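Taller de interiorismo doméstico
Apuntes de la unidad 4: el mueble blanco contra la pared de ladrillo
Docente: Nasrin Ghasemi

Seguimos donde lo dejamos, en las baldas. La unidad anterior terminó con una pregunta de Demyd Yatsenko que no supe responder del todo bien: si una estantería de casillas abiertas ordena una habitación o solo reparte el desorden en cuadrados. Me inclino por lo segundo, aunque admito que depende de quién la llene.

4.1 Lo que promete el catálogo

El folleto de Dekico que repartí presenta su modelo Ullis como una pieza "que respira". Los muebles no respiran. Lo que quiere decir el redactor es que algunas casillas no llevan trasera y se ve la pared. Puede ser una ventaja si la pared merece verse, y un ladrillo visto suele merecerlo, pero hay consecuencias que el folleto se calla:

- El polvo del mortero cae sobre la balda. Poco, pero cae.
- Sin trasera, el mueble pierde rigidez y hay que anclarlo. Anclar en ladrillo viejo exige elegir bien el taco, y una junta floja no sujeta nada.
- Cualquier objeto pequeño empujado hacia el fondo acaba detrás.

El precio que figura es de 659 euros sin montaje. Cada cual juzgará. A mí me parece mucho por un tablero blanco con agujeros.

4.2 Blanco sobre blanco

Otra costumbre que conviene mirar con desconfianza: estantería blanca, mesa blanca, encimera blanca. Se repite que "agranda". Agranda en las fotos de catálogo, hechas con luz de sobra. En una habitación usada, lo primero que se lee son los cantos, las sombras bajo los tableros y lo que cada uno deja encima.
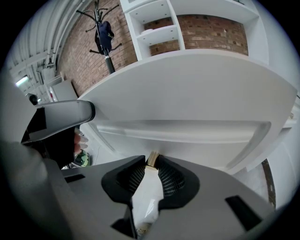
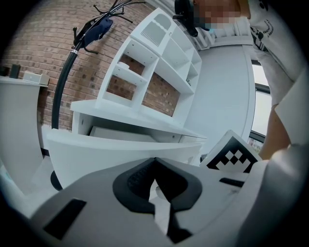
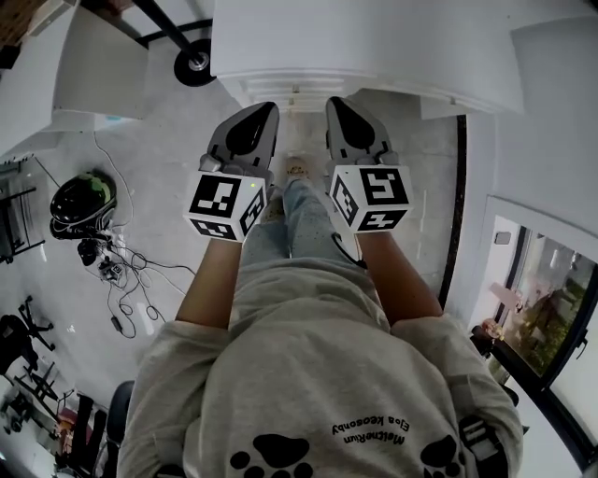
Volviendo a los cantos. El canto redondeado se vende como cuestión de seguridad, y algo hay de eso si en casa viven niños. También cuesta más de reparar: un golpe en un canto recto se tapa con una tira nueva, mientras que en uno curvo casi siempre se nota el parche. Parviz Zamani, que restaura mobiliario de oficina, trajo dos muestras a clase y la reparada se distinguía desde la segunda fila.

4.3 Los agujeros de los soportes

Los orificios para mover las baldas son una buena idea que se aprovecha poco. Pregunté en el grupo quién había cambiado alguna vez la altura de una balda después del montaje. Silencio. Si el mueble va a quedarse como vino, esos agujeros son adorno, y bastante feo. Zevo ofrece tapones a juego; no los recomiendo, se caen.

Regla de trabajo para el ejercicio: dejad 15 cm libres por encima del objeto más alto de cada casilla. Con menos, la mano entra mal y las cosas terminan sobre la encimera.

4.4 El perchero de pie

Omid Talebi defiende el perchero de pie en el recibidor. Yo no, salvo que la base pese de verdad. Una sola prenda gruesa colgada de un lado lo desequilibra, y ocupa un rincón entero para hacer el trabajo de dos ganchos de pared. El modelo Lau que vimos cuesta 49 euros y admite, según la etiqueta, hasta 4 abrigos. Habría que saber de qué talla.

Ejercicio para la próxima sesión

Elegid una pared de vuestra casa con un mueble apoyado. Dibujadla en alzado, con medidas, y marcad qué objetos se usan cada día y cuáles llevan ahí desde la mudanza. Nada de acuarelas ni de renders - un lápiz y una regla bastan. Nazanin Ghasemi recoge los dibujos antes de las 10:00; los que lleguen después se comentan en la sesión siguiente.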